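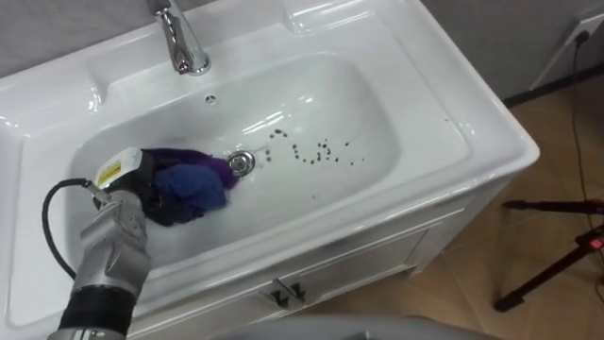

Ticket 2612 -- Basin wipe cell, left arm loses grip force during stroke
Opened by: Ingegerd Lindqvist
Assigned to: Eilif Vik
Status: Monitoring
Opened: 14 March 2023

Reported fault
Arm stops mid-stroke with a force limit error on the wrist. Happens on the floor of the bowl, left of the drain, with two cloths in the gripper. Does not happen on the rim. Restart clears it for up to 22 strokes.

Setup
Vanity with white ceramic basin, chrome faucet, raised drain stopper. Test soil is dark specks to the right of the drain. Sensor module on top of the gripper, cable looped out to the left over the rim. Controller on Heltar defaults.

Log
E.V. -- Zeroed wrist sensor with gripper open. Offset was 3 N. Fault came back.
E.V. -- Checked finger screws. One on the inner finger was a quarter turn out. Tightened. No change.
R. Staniforth -- Look at the cable. If the loop is short it pulls on the module when the wrist rolls, and the controller reads that as contact.
E.V. -- Confirmed. Reading climbs with wrist roll, arm clear of the bowl. Gave the loop 8 cm more slack and moved the clip back on the forearm. Zeroed again.
E.V. -- Reading now flat through full roll. Ran the left-side path with both cloths, no stops.

Open items
Stroke toward the stopper still uses the old height. Bijan Najafi to raise it before the right-side path is run.
Order spare cable clips from Bianchini.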